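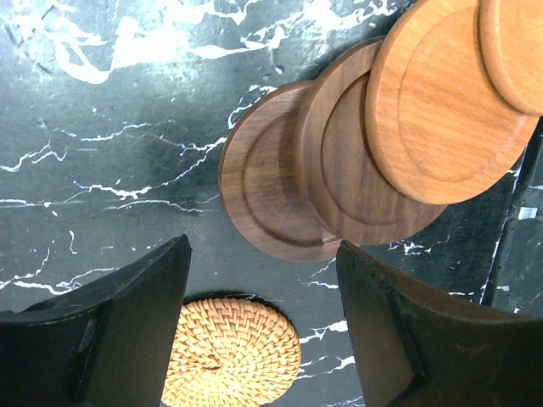 Keith Holroyd wrote to us after the last report that he did not need to know how clever the arm is, he needed to know if a person may leave the room while it clears up. We have kept this question in front of us during the whole period, and the report is arranged to answer it as far as we can.

Project Redo, progress report to Wellon
Sunday, July 20, 2025

Work done in the period

The work in Vustham was on small table things: coasters, napkins, spoons and cups. Our plan promised three groups of chores (clearing, sorting, putting away). Clearing and sorting have been tried fully. Putting away has only begun, and we ask you to read that part as a first impression.

We made 817 attempts in total. An attempt is one object, picked up and put down in its right place, without help. If a person touched the object or the arm, we wrote it down as a failure, also when the help was very small.

Coasters

Coasters took much more of our time than we had planned. A round wooden coaster with a raised rim is easy for a hand, because a finger slides under it and the thumb does the rest. The gripper has two stiff fingers and must take the disc by its edges or by the rim. When coasters lie partly on top of each other, the arm often takes the upper one and drags the next one with it. Woven coasters behave differently. The edge gives a little when it is pressed, and this helps the grip, but the weave can catch on the finger when the arm lets go.

The dark stone worktop with white veins gave us a second difficulty. In June the software still took some veins for the edge of an object, and the arm closed on nothing. After the new training this became rare with light wood. With dark walnut on dark stone it still happens, mostly in the evening when the lamps are low.

Can a person leave the room?

For sorting coasters and napkins on a clear worktop, we would say yes, for around 7 minutes. After this time something has usually moved to a place where the arm does not look for it, and it waits until a person comes. It does not do damage while it waits, but the chore is also not done.

For cups we would say no. Two cups were broken in the period, both of them because the arm let go too early. Tracey Lightfoot has asked that cups are not tried without a person near, and we follow this.

Shop floor

The visit to the Yeoman shop was moved by their side. We still hope to try shelf tidying there, but we cannot give a date before they confirm.

Money and staff

Spending is within the plan. We used more on spare finger pads than we expected and less on travel — the shop visit is the reason for the second. No change in staff.

Next steps

We will repeat the walnut tests with a better lamp over the worktop, and also without it, as most homes will not buy a lamp for a machine. We will start putting away into one open drawer. We ask Wellon to agree that closed drawers are moved to the next period.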